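Bożena Wysocka
Irkgate, returns and repack

1/ We have had one robot arm on mixed returns since March. A few people at other sites have asked what it does to the rota, so this is a thread on that. Returns only. I don't work on outbound.

14 replies · 31 shares

2/ Background: a mixed tote is anything that came back without a readable label. Before March it took two people per bench, one picking and one grading. The picker lifted an item, the grader decided resale, repack or scrap. They swapped every hour.

3/ Now the arm picks and one person grades. The other half of the pair has moved to exceptions, meaning everything the arm skips or can't separate. Management forecast 16 exceptions a shift. On Monday we logged 113.

9 replies · 22 shares
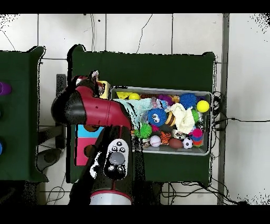

4/ Exceptions come mostly from soft goods. A rigid item has edges the picking software can work with, and a cloth has whatever shape it was dropped in. Take the light blue cloth at the left of the tray, crumpled up next to balls and plush: on our sheet that goes down as "textile, adjacent", and it is the commonest code we write. Spiky balls are the next worst, as two of them will sometimes lift together.

5/ Job grades. The exceptions role was advertised at the picker rate. Witold Makowska pointed out in the first week that it involves judging, recording and clearing stops, none of which is in the picker description. It went to regrading and came back one step up, backdated to the start.

41 replies · 67 shares

6/ Physical side: less bending and less reaching into deep totes. More standing still. Two people asked for stools and got them. Wrist complaints are down on our bench. I would not read much into that yet.

7/ Pace. The old pair set its own speed. The arm has a fixed cycle, and the grader works to it. Leonidas Michailidis in planning has let graders hold the queue for up to 3 minutes without giving a reason code. It took a month to agree and is used every shift.
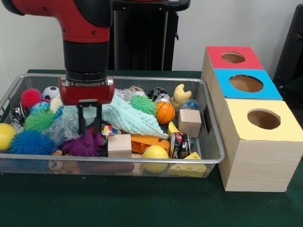
Mixed toys, gripper down in the basket. Banana, drinks can and cheese wedge all in the one load.

8/ Cans and similar go down as foreign items. A human picker used to bin them on the way past and write nothing. Now each one gets a line, so the foreign item figure has risen a lot on paper. Please don't compare it with last year's.

6 replies · 12 shares

9/ Training was half a day from Ukel, who installed the cell, and then a binder. The binder covers faults. It does not cover what to do when the arm is working normally and putting things in the wrong place. Szymon Kalinowski wrote two pages on that and they are taped inside the cover.

10/ Headcount: no redundancies on returns. Two agency posts were not renewed, and I count those as jobs lost even if the slide doesn't.

58 replies · 94 shares

11/ Throughput, as people will ask: 527 items on our best shift so far, exceptions included. The old pairs beat that on a good day. They did not do it on nights.

12/ A second arm is planned for the next bench. We have asked for the exceptions post to be graded before it arrives this time. Will add to this thread when there is an answer.

11 replies · 19 shares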